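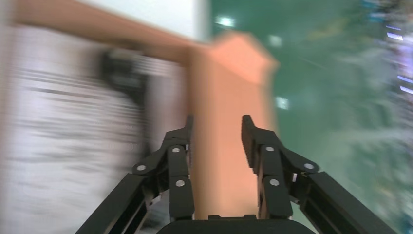
Bloco alto com topo em ponta, entre os dois dedos da garra. Vista da câmera do punho.

Stareo - dados do clube de robótica Brudis

Conjunto de gravações feitas pelos alunos do clube Brudis para o projeto Stareo. A tarefa é pegar blocos de montar e colocá-los de pé na base Idwood.

Conteúdo
24 sessões, 3.000 episódios. Cada pasta de sessão traz o vídeo do punho, as posições das juntas e a abertura da garra. As sessões 1 a 6 usam só blocos altos; as demais misturam formatos.

Coleta
Teleoperação em duplas - um aluno conduz o braço, o outro repõe os blocos e anota o resultado em notas.csv. As duplas trocam de função a cada sessão.

Problemas conhecidos
- O fundo fica borrado nos movimentos laterais rápidos. Não filtramos esses trechos.
- Na sessão 2 o registro da abertura da garra está atrasado em relação ao vídeo.
- A coluna "sucesso" foi preenchida à mão e tem células vazias.

Uso
O script oh.py lê uma sessão e gera a lista de episódios:
python oh.py --sessao 6

Versão de fevereiro. Uso livre para fins de ensino, com menção ao clube. Correções em notas.csv podem ser enviadas pelo repositório.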